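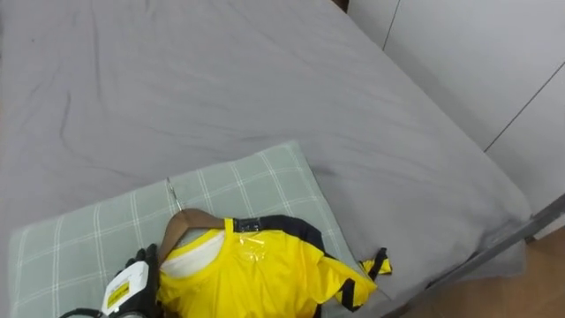 Home | Programs | Reports | Contact

Dromley Clothing and Household Goods Exchange
Progress report to the Partanen Fund
Jan 30, 2025

This report covers the second half of the grant period. The exchange stayed open throughout, apart from two days in October when the heating at the Gremanow site was being repaired.

Households made 1,158 visits during the period. Demand was highest for children's winter coats and school shoes, and stock in both ran low before the holidays. Work shirts and adult knitwear remain in good supply. Bedding was added to the collection list at the Fund's suggestion and is now offered at both sites.

The sorting room at Dromley has been fitted with 19 new shelving bays. Garments are now stored by size first and by season second, and staff report that requests are filled faster. Tapio Toivonen continues as site manager. Vilho Karppinen joined as collections coordinator and has taken over the pickup schedule.

Spending is within budget except for laundry, which is over by $600. The rise follows a change in the supplier's rates. We ask that this amount be moved from the printing line, where funds remain unspent.

The lease at Gremanow ends with the grant year. Talks with the landlord are under way, and the proposed terms will be sent to the Fund before anything is signed.

Related items
Clikach Pickup Route: Revised Stops
Donation Guidelines for Bedding
Partanen Fund: Reporting Schedule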